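Last revised June 2021

# How to test whether an arm can do a kitchen chore

People ask us whether a machine can set a table or put fruit away yet. The only useful answer comes from picking one chore, writing down what counts as done, and running it enough times to see where it fails. These instructions cover a small tabletop chore: moving fruit between a board, a plate and a tray. They assume you have an arm with a two-finger gripper, mounted and already passing its own safety checks.

Plan on one afternoon for the setup and a full day for the trials.

## 1. Pick one chore and write it as a sentence

"Tidy the kitchen" can't be scored. "Move the orange from the cutting board to the plate" can. Write the start state and the end state on one sheet and tape it up where the operator can read it.

For a first test, stay with one object and two surfaces. Ours is called fruit transfer, and it has a start state of orange on board, plate empty. The end state is orange on plate, nothing else moved more than a finger's width, gripper clear of the plate.

Decide now about partial results. An orange that reaches the plate and rolls off is a fail. An orange that reaches the plate after a second grasp is a pass, but it gets its own column.

## 2. Mark the table

Cover the top with kraft paper and pull it flat before you tape it. Then lay colored tape in straight lines both ways to make a grid. The cells don't need to be perfect squares. They need to stay put, so that "board one cell back from center" means the same thing in the morning and after lunch.

Replace the tape where it wrinkles or tears. If the line under the board has moved, the trials before and after don't belong in the same table.

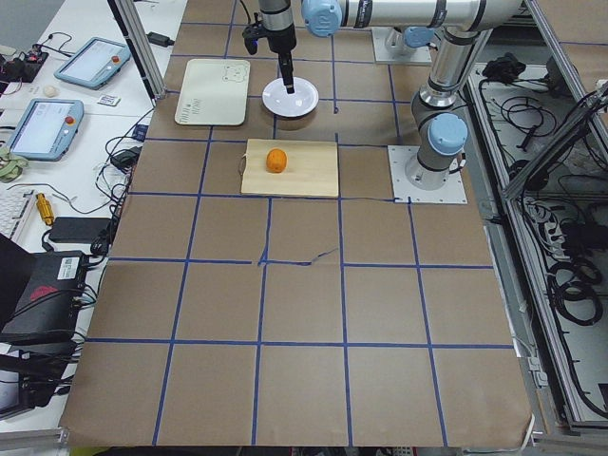 *Fruit transfer layout: orange on the board, plate behind it, tray off to the left.*

Use ordinary household items. A real plate has a rim that a finger can catch on, and a real orange rolls. Foam blocks make any arm look better than it is.

## 3. Fix the start positions

Set the board first, then the plate, then anything extra. Trace a corner of the board lightly on the paper in pencil. For the plate, two short pencil ticks at the rim are enough.

Put the orange on the same half of the board each time for the first block of trials. You will vary it later. If you vary everything from the start you won't learn which change caused the failure.

Keep one item on the table that isn't part of the chore. We use the tray. A person moving fruit doesn't bump the tray, and a machine shouldn't either. If it shifts, note it.

## 4. Run a baseline by hand

Have a person do the chore 6 times with one hand, at a normal pace, and time each one. It feels silly. Do it anyway, and keep the times on the same sheet as the machine's.

Then have the same person do it with a pair of kitchen tongs. Tongs are a fairer comparison for a two-finger gripper than a hand is, and you'll see quickly how much harder the orange gets.

## 5. Run the trials

1. Reset the table to the pencil marks.
2. Step back outside the arm's reach.
3. Start the run and the timer together.
4. Don't touch anything until the arm stops or the operator calls it.
5. Write the result before you reset.

Step 5 is the one people skip. Memory is generous, and a near miss turns into a pass by the end of the hour.

Keep someone within reach of the emergency stop for the whole session. If that person needs a break, the session takes a break too.

Do 100 trials. Fewer than that and a good streak will fool you. Use these result codes:

| Code | Meaning |
|------|---------|
| P | Pass, first grasp |
| P2 | Pass, more than one grasp |
| D | Dropped or rolled away |
| M | Missed the object |
| B | Bumped something else |
| S | Stopped by operator |

## 6. Change one thing

Once the baseline block is finished, pick a single change and run another block. Good ones to start with:

- Orange on the other half of the board
- Plate shifted by one grid cell
- Lights dimmed
- A lemon in place of the orange

Vendula Matoušek, who kept our log at Prumerness, ran 1,167 trials of this chore before we moved on to the next one. The block with the plate shifted was the worst, with 42 first-grasp passes out of 100. The block with the orange on the other half of the board was close to the baseline. We had expected the opposite.

## 7. Read the results

Report first-grasp passes separately from total passes. If someone is going to stand beside the machine, the total may be good enough. If it has to work alone while the family is out, look at D and B, and ask what each would cost in a real kitchen.

Include the reset time. A chore that takes the arm less than a minute but needs a person to put everything back between runs hasn't saved anyone any work.

So can machines do this one yet? On a marked table, with the same objects in the same places, often enough to be interesting. In a kitchen where the plate could be anywhere, we wouldn't rely on it. The bread-slice version of this test is planned for September and will use the same result codes.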